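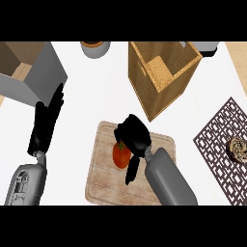 Unit 6. Collecting demonstrations by teleoperation
Module notes, second half. Prepared by Nevzat Duman, revised July.

6.1 Scope

Unit 5 dealt with kinaesthetic teaching, where the operator takes hold of the arm and moves it through the task. This unit deals with teleoperation, where the operator stands apart and drives the arm through an input device. The course task is the same in both units: pick up a tomato from a cutting board with the right hand and put it in a container. All exercises in this unit are done in the simulated kitchen. Hardware sessions start in Unit 8.

Kinaesthetic teaching becomes awkward with two arms and multi-fingered hands. One person cannot easily move both wrists and set all the finger joints at once, and the operator's own body gets into the camera view. Teleoperation removes the second problem completely and the first one partly.

6.2 Mapping the operator to the robot

Let the operator's wrist pose be recorded relative to a fixed origin, set when the clutch is pressed. The commanded robot wrist pose is the robot pose at clutch time plus the operator's displacement, scaled by a factor s. For translation, s = 1 is the default. Students often lower s to 0.5 for the grasp and forget to restore it, and the carry phase then needs several clutch cycles. Rotation is never scaled.

Fingers are handled separately. Two schemes are used on this course:

Direct retargeting. Human fingertip positions relative to the palm are matched as closely as the robot hand allows. Good for shaping the hand around an object, poor when the human and robot thumbs differ much in reach.

Synergy control. A single value from open to closed drives all fingers along a preset curve. Less expressive, much easier to repeat. Use this for Exercise 6A.

6.3 The idle arm

In a one-handed task the other arm still produces data. If the operator lets it drift, the drift is recorded as action and a policy trained on it will reproduce it. Either hold the idle arm with its clutch released, or define a rest pose and return to it before the episode begins. Do not mix the two within one set. Perihan Soylu's set from last year mixed them, and the trained policy moved its left hand towards the nearest container in more than 200 trials where it had no work to do there.

6.4 Approach and grasp

A tomato on a flat board is approached from above. The palm should arrive slightly off-centre so that the fingers can come down on the far side without touching the top of the fruit. Partly open the hand before descending. Opening it fully costs time and brings the fingertips nearer to the board.

In simulation, contact is computed from simplified collision shapes. The visible surface and the collision surface do not agree exactly, and a grasp that looks loose may hold. Judge a grasp by the contact forces in the log.

6.5 Episode structure

Each episode is divided into reach, grasp, lift, carry and release. The Pavell logger marks the boundaries from hand closure and object height. It misses the lift boundary if the object is dragged before being raised, in which case mark it by hand. Pauses longer than one second should be trimmed, except directly before grasp, where a short pause is normal and should stay in.

Failed episodes are kept and labelled. Delete only those in which the input device lost tracking.

6.6 Reference set

The reference set, recorded by Remzi Çınar and Nazmiye Oral, has 846 episodes of the tomato task, with object positions varied between episodes. Of these, 87 are failures. It is stored under Standen/unit6 and is read-only.

Exercise 6A. Record 20 episodes with synergy control, s = 1 throughout. Plot right wrist speed against time for each and mark the phase boundaries.

Exercise 6B. Repeat with direct retargeting. Compare the spread of wrist positions at the moment of first contact with that of 6A.

Exercise 6C. Compute the total path length of the left wrist for every episode in 6A and 6B. State which idle-arm rule you followed.

Submit logs and plots together. Questions about the logger go to Volkan Bozkurt.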